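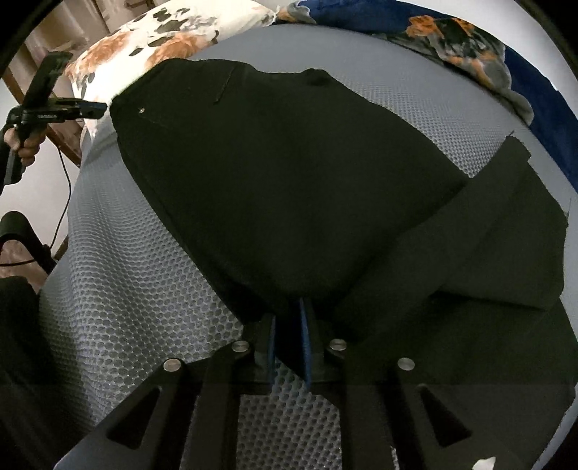

灰色のシーツの上で折りたたみ途中の黒い無地の衣類

衣類保管サービスのIllixは、家庭から預かる衣類のたたみ方を定めた手順書を改訂し、4月の受け付け分から適用する。改訂の中心は黒・濃紺など濃色の衣類で、作業台を使わずベッドの上でたたむ場合の手順が初めて独立した章になった。折り幅の基準は40cmに統一し、従来は衣類の種類ごとに分かれていた寸法表を廃止した。

対象は、利用者が自宅でたたんで保管ケースに収める「自宅梱包」の区分である。保管ケースはPromanoの布製ケースを引き続き使う。ケースの寸法に変更はなく、すでに手元にあるケースもそのまま使用できる。Illixの倉庫側で衣類をたたみ直す区分については、今回の改訂の対象外となる。

改訂前の手順書は、平らで硬い台の上での作業を前提としていた。同社が利用者に作業場所を尋ねたところ、ベッドの上という回答が最も多く、床、食卓がこれに続いた。ベッドの上では面が沈むため、台の上と同じ力で押さえると布が下に逃げ、折り線の位置がずれる。表面に凹凸のあるシーツやカバーを掛けたままの作業では、薄い生地に凹凸の跡が移ることもある。

濃色の衣類が別に扱われるのは、折り線の確認が難しいことによる。つやのない黒い布は重なった部分の境目が見えにくく、室内灯だけでは上の層と下の層の区別がつかない場合がある。手順書は、照明を真上から当てず、窓または卓上灯を作業者の横に置き、布の端に影が出る状態で作業するよう求めている。縫い目も目印として使えるが、斜めの縫い目や切り替え線のある衣類では縫い目を折り線の基準にしない。

新しい手順は次のように進む。まず枕と掛け布団を作業範囲から外し、シーツのしわを伸ばす。衣類は裏返さず、表を下にして広げる。ポケットの中身を抜き、ファスナーは閉じる。金属の留め具やリベットがある場合は、その位置を手で確かめ、折ったときに金属部分同士が重ならない向きを選ぶ。重なりが避けられないときは、間に薄紙を1枚挟む。

次に、左右の端を内側へ折り、幅を40cmにそろえる。布をつまむ位置は端から指2本分ほど内側とし、縁そのものは引っ張らない。とくに切りっぱなしやほつれのある縁は、引くと糸が抜けて傷みが広がる。ほつれた縁は折りの内側に入れ、外側に出さない。ほつれが長い場合は先に糸を切りそろえるが、縫い直しまでは求めない。

続いて裾側から身頃の中央へ向けて折り上げる。ここで布の中に空気が残ると、折った部分が丸く盛り上がる。改訂前は上から手のひらで押さえるよう指示していたが、ベッドの上では押さえた場所だけが沈み、空気が隣へ移動する。新しい手順では、折り山の側から開いた側へ、手の側面を滑らせて空気を抜く。厚手の生地では同じ動作を繰り返してもふくらみが残るため、残ったままケースに収めてよいとしている。

最後の折りは2回までとする。回数を増やすと見かけの面積は小さくなるが、厚みが増し、ケースの中で上下の衣類に折り跡を付ける。2回で収まらない丈の長い衣類は、折り数を増やさず、芯を入れて巻く方法に切り替える。巻く場合の芯には、薄紙を丸めたものを使う。

寸法を40cmに統一した理由について、Illixはケースの内寸との関係を挙げる。以前の表ではシャツ、ズボン、上着で折り幅が異なり、混ぜて入れると幅の狭いものが片側へ寄った。保管中にケースを縦にする工程があり、寄った衣類はその間に形が崩れる。幅をそろえると隙間が端に集まり、そこに薄紙をまとめて詰めれば動きを抑えられる。

改訂に先立つ確認作業は、集合住宅Gautierの共用和室と居室で行われた。使用した衣類は108点で、すべて濃色の無地である。内訳は上着、ズボン、長袖シャツ、薄手のワンピースなどで、毛皮と革は含まない。新旧の手順でたたんだものをPromanoのケースに入れ、取り出した後の折り跡と幅のずれを比べた。

同社の報告によると、幅のずれは新しい手順のほうが小さかった。差が大きかったのはズボンと長袖シャツで、上着では差が小さい。肩に芯のある上着は、たたみ方よりも芯の硬さの影響が大きいとみられる。折り跡については、綿では改善が認められた一方、薄手の化学繊維では新旧の差がはっきりしなかった。このため手順書では、薄手の化学繊維について折り跡の軽減を効果として記載していない。

シーツの凹凸による跡については、寝具を扱うJedoraが試料を提供した。平織り、ワッフル状、小さなくぼみが並ぶもの、起毛の各種を敷き、同じ黒い綿布を載せて押さえ、跡の残り方を調べている。平織りでは跡が確認されず、くぼみの並ぶものでは強く押さえた箇所にのみ跡が出た。時間を置くと薄れたが、押さえたまま放置した場合は残った。起毛のシーツは跡の点では問題がないものの、繊維くずが黒い布に付着し、ブラシでの除去が必要になった。

この結果を受けて、手順書にはシーツの種類別の注意が加わった。平織りはそのままで作業できる。凹凸のあるシーツの上では、たたみ終えた衣類を重ねて置かず、1点ごとにケースへ移す。起毛のシーツの上では、綿の布を1枚敷いてから作業する。色の濃いシーツと黒い衣類の組み合わせは輪郭が見えにくいため、灰色または淡色のシーツが扱いやすいとの記述もある。

汚れや湿りの確認は従来どおり利用者が行う。洗濯後の衣類は完全に乾いてからたたむこととし、縫い代、ポケットの袋布、襟の裏など乾きにくい部分を確認箇所に挙げた。濃色の衣類は湿っていても色の変化が分かりにくく、目視だけの判断は認めない。手の甲を当て、冷たさを感じる場合はさらに乾かす。乾燥剤の使用は任意で、使う場合は布に直接触れない位置に置く。

ケースに入れる順序も変わった。これまでは重いものを下に置くとだけ定めていたが、濃色と淡色を同じケースに入れる場合の規定が加わり、濃色をまとめて下段に置いて間に薄紙を敷く。色移りが心配される未洗いの綿製品は、単独のケースを使う。金属の付いた衣類は下段の端に寄せ、金属部分を側面に向けない。

1ケースに入れる数の上限は9点とする。厚手の上着を含む場合は9点に満たなくても、ふたが抵抗なく閉まるところまでとし、押し込んで閉めることは避ける。ふたを閉めた後に側面がふくらんでいる場合は、上から1点ずつ取り出して調整する。倉庫の受け入れ時に側面のふくらみが確認されたケースは、開封せずに利用者へ連絡する。

改訂版の手順書は、Illixの利用者向けページから閲覧できるほか、新しいケースに印刷版が同封される。印刷版は折り方の図を中心にまとめ、シーツの種類別の注意は裏面に置いた。旧版を参照してたたんだ衣類も受け付けるが、折り幅が40cmを超えてケースの内側で折れ曲がっているものは、たたみ直しを依頼することがある。

淡色の衣類については、現行の手順を当面維持する。折り幅の統一だけは淡色にも適用され、それ以外の項目は次回の改訂で見直す。ニット類は伸びの問題があるため別の手順書で扱っており、今回の変更は及ばない。

問い合わせは利用者向けページの専用欄で受け付ける。電話窓口は月曜が休みとなる。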